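Caring for Plastic Containers and Cutting Boards in the Home Kitchen
Surkmont Household Advisory Service

Most plastic goods in a kitchen are made from one of a few common resins. The number stamped inside the triangle on the base identifies which one. Number 2 is high-density polyethylene, used for milk jugs and many cutting boards. Number 4 is low-density polyethylene, found in squeeze bottles and flexible lids. The number does not show whether an item is safe in the microwave. Look for separate wording from the maker.

Washing
Wash new containers in warm, soapy water before first use. Place thin items on the top rack of the dishwasher, away from the heating element. Lids should be washed by hand if they have begun to warp.

Stains and odors
For tomato or curry stains, apply a paste of baking soda and water, leave it for 31 minutes, and rinse. Residents of the Harov and Alva districts, where the water is hard, may need to repeat the treatment. For odors, fill the container with crumpled newspaper, close the lid, and leave overnight. Wash again before storing food.

Cutting boards
Keep one board for raw meat and another for bread and produce. Light scoring may be smoothed with 400 grit wet sandpaper — always under running water — and the board washed well afterward. Replace any board with deep grooves.
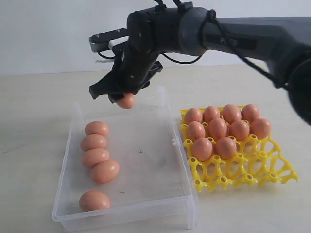
Malathi Shenoy
Senior Adviser, Home and Kitchen

Storage
Store containers with the lids off, nested by shape. Do not stack heavy cookware on top of them. Cracked or cloudy pieces should no longer be used for food, though they remain suitable for screws, seed packets and similar items.

Disposal
Rinse and dry all pieces before recycling. The Cinlow depot accepts numbers 2 and 4 — lids must be separated.

Reviewed by Yamuna Nambiar. Next review: August.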